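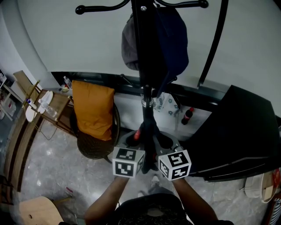
Cleaning up after a break-in

Report the break-in before you touch anything. Take photos of every room, including the ones that look fine, and wait until the police say you can start.

Glass first. Wear work gloves and closed shoes, pick up the large pieces by hand and put them in a cardboard box, taped shut and marked. Sweep the rest, then go over hard floors with a damp paper towel. On carpet, vacuum slowly in 2 directions.

Fingerprint powder smears when it gets wet. Vacuum it with a brush attachment, then wipe with dish soap and warm water.

Spray paint on glass or tile comes off with a razor scraper held flat. On painted drywall, seal it with a stain-blocking primer, let that dry 60 minutes or whatever the can says, and repaint.

For a broken window, screw plywood over the opening with screws every 6 inches. Tape and plastic will keep rain out for one night only.

Keep receipts for all of it, including the gloves and the primer.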